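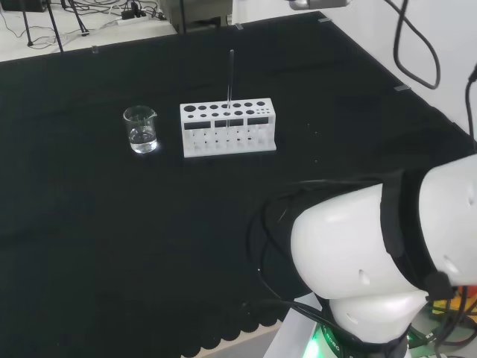
A rack, a beaker and a black tablecloth: Ruba Sleiman on teaching with very little glassware

By Samira Smadi

Ruba Sleiman taught middle school science for years before she moved to the Cotbridge lending room, where teachers and parents borrow basic lab equipment by the week. She still runs a class there on Sunday afternoons. Most of the people who come are adults who haven't touched a test tube since tenth grade.

We talked in August, when the room was between school years and she was checking returned kits. I wanted to know how she picks what goes on the table for a first lesson, and why she keeps it so small.

"People arrive expecting shelves of stuff," she said. "They want a burner and a balance and colored liquids. I give them a beaker with water in it, a rack and something long and thin to stand in the rack. We can spend an hour on that."

The hour, she said, mostly goes to handling. Her students learn to pick up a beaker by the sides, below the rim, and to set it down flat. They learn to pour from the spout and to stop pouring. She has them do it slowly, with plain water, until they quit looking nervous.

"If you spill water, you've spilled water. You get a towel. I don't bring out anything else until everybody in the class has spilled at least once."

The rack gets more attention than her students expect. Sleiman likes a white one with more than one size of hole, and she makes people try a tube in the wrong size so they can feel the difference. A thin tube in a wide hole leans. Sometimes the lean is harmless, and sometimes it means the tube comes out when a sleeve catches it.

"I ask them, is it standing or is it resting? Those are two different things. A tube that's resting on the edge of a hole looks fine until you bump the table."

She also has a rule about tall pieces. Anything that sticks up well above the rack goes toward the back, so that a hand reaching for the front doesn't meet it on the way. She told me she picked this up from a colleague after breaking a rod with her elbow during a parent night. The rod was cheap. The sweeping took up most of the evening.

The black cloth came later. For her first two years at Cotbridge she set up on bare tabletops, which were pale, and students in the second row kept telling her they couldn't see where the water stopped.

"Clear glass with clear water in it on a light table, you've got nothing to look at. I tried a sheet of black paper first. It got wet and curled up. Then I tried a trash bag, and that was shiny and it slid. Then my sister gave me a tablecloth she didn't want anymore."

That tablecloth had a wavy hem, made for a dining room, and she has bought the same style ever since. It was on sale, she said, and she has never had a student complain about the edge. She gets them through a party supplier called Darwish and washes them herself. 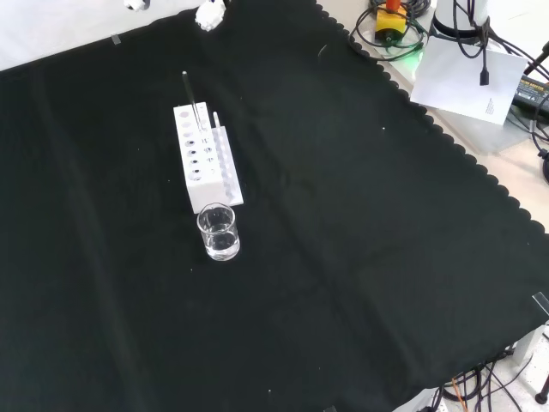 Photo: Cotbridge lending room

Against the dark fabric the white rack stands out from anywhere in the room, and the rim of the beaker picks up the ceiling lights. Sleiman says the cloth has its faults. Lint shows up on it right away. So do the folds from storage, and she gave up ironing them out after the first season.

"I used to iron. Then I thought, who am I ironing for? A soft crease doesn't bother anything. A ridge is a problem, because a beaker on a ridge will rock. So I press down with my palm where the glass is going to stand, and if it feels flat, that's good enough for me."

She does tape the cloth. Clear tape, a short piece here and there, stuck from the cloth to the table. Without it the fabric creeps when people lean on it, and whatever is standing on the fabric creeps too. She has tried clips made for picnic tables, but they stood up too high and caught on sweaters. She won't use heavy tape because it leaves glue on the tabletop, and the tabletops belong to the building.

I asked about the amount of water in the beaker. It seemed like a small thing, but she had a firm answer.

"Half, or a bit over. Less than that and it's hard to see from the back. If it's up near the top, people walk with it and they're looking at the water the whole way and not at the chair in front of them."

She lets students choose where on the cloth to put the beaker. Some put it beside the rack. Some put it right in front, almost touching, which she allows for looking and drawing. When it's time to pour, she asks them to move it out to the side so there's space for a hand to get around it.

Drawing takes up the second part of the class. Everyone gets a pencil and a sheet of paper and draws the rack and the beaker from where they are sitting. Sleiman doesn't grade the drawings or keep them. She wants people to notice which holes are large and which are small, and how the background looks different through the water.

"Adults hate it for five minutes and then it gets very quiet. I had a man who worked at Trokine, a machinist, and he drew every hole in that rack with the right spacing. He'd left out the beaker. He said he'd run out of time."

The lending room's catalog runs to 428 items, and the basic glassware kit is the one that goes out most. It was borrowed 77 times last school year. Of the kits that went out, Sleiman said, most came back complete, and the missing piece was usually a stopper or a thin tube. Beakers nearly always come home.

She packs the kits herself. The rack goes in the bottom of the box, upside down, with a towel pushed around it. The beaker is wrapped on its own and never nested in another one. Tubes go in a sleeve along the side. The cloth is folded last and laid on top, partly as padding and partly because it should be the first thing out.

"You open the box and there's the cloth, so you put the cloth down. I stopped writing instructions for that part."

There is still a printed card in each box with her phone extension on it. Parents call more than teachers do. The most common question, she said, is whether they can use a regular drinking glass if the beaker breaks.

"I tell them yes, for water, sure. Just bring me back the rack."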